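Notebook — baskets and small storage, bench room
June, started a bit after 9

Picking up from the last entry. Kulwood box finally unpacked, the rest of the Naria order still on the floor by the door. Need to get through the woven ones before lunch, the fabric bins can wait.

Scale zeroed twice, drifted once. Tape measure is the good one (black case), not the one with the bent hook.

Order 3177, woven baskets, mixed sizes. Packing slip says 11 pieces. Slip does not say which lid goes with what, so lids are in a pile for now. Email Naria re: lids. Did this last time too, no answer.

What I want out of today:
weight of each, empty
rim, does it go out of round if you pick it up from one side
bottom, how much it sags with the test load in
shedding. Put down clean paper, shake, look

Rims first. The thick rolled ones hold shape a lot better than the flat folded ones, no surprise. Flat folded ones go egg shaped as soon as you lift from one side and stay that way until pushed back. Two of them creaked. Wrote "creak" on the tag, not sure what else to do with that.

Weave on the bottoms is tighter than on the sides for most of the batch. Good for sag, bad for cleaning — crumbs sit in there and a brush just moves them around. Tried the vacuum with the small nozzle, better. Compressed air is fastest but then its all over the room. 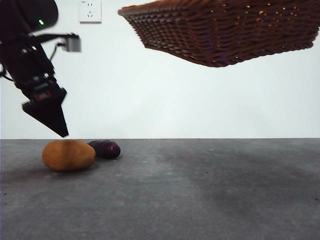
Color is all over the place too. Slip calls everything "chestnut", but side by side under the window there are at least three different browns in the pile. Fine for us, not fine if anybody wants a matching set on a shelf. Put the darkest and the lightest aside to show.

Sag numbers: test load on a folded towel, 94 minutes (meant to do 90, was on the phone). Worst one dropped 17 mm in the center. Best one I couldn't measure any change at all, checked it again to be sure. The worst came back maybe halfway after unloading, will look agian tomorrow morning before calling it permanent.

Shedding: short bits of fiber on the paper from nearly all of them, more from the lids. One has a loose end poking out near the base. Snagged my sleeve. Trim and glue? Leave it for now, tag it.

Brandana glue is nearly out. Schwerdtfeger catalog has the wood clips for the tags, the metal ones leave a mark on the rim, don't use.

Still to do: handles, lids, fabric bins, sweep under the bench.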